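Checking door seals on a grain bin before fill

Do this before you load, not after. Takes 30 minutes per bin if the bolts aren't seized.

Tools: flashlight, putty knife, 2 wrenches, tube of grain-safe sealant. Old shirt for wiping.

Lock out the unload auger first. Key in your pocket. Then open the outer door and scrape the gasket channel clean, all the way round, corners too. Old corn packs in there hard.

Look at the gasket. Flat spots, cracks, bits missing = replace it. Don't flip it over and hope. Kurnora bins take the wide strip, Calloway the narrow one, and they dont swap.
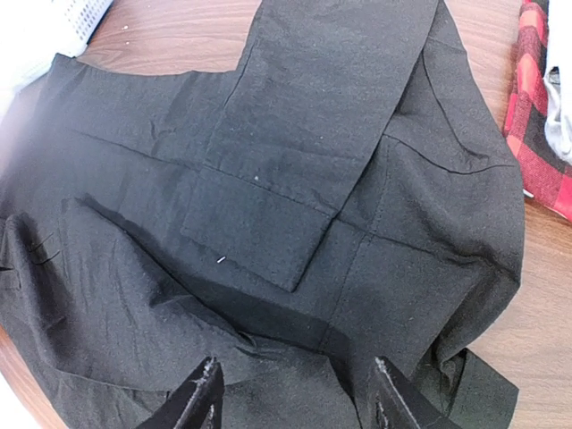

Dark woven cloth, a bit of lint on it.

New strip goes in dry. Start at the bottom center, press it in with your thumb, no stretching. Cut it a hair long and butt the ends together. Dab of sealant at the joint only.

Close up and snug the bolts in a cross pattern. Then snug them again. Get someone outside with the flashlight against the door edge, lights off everywhere else, and check from the walk-in side. Any light coming thru, redo that section.

Part number for the Kokar strip is 652, ask for Yusri Lau at the counter. Order before September, they run out.

Roof hatch next, same steps but the strip is shorter.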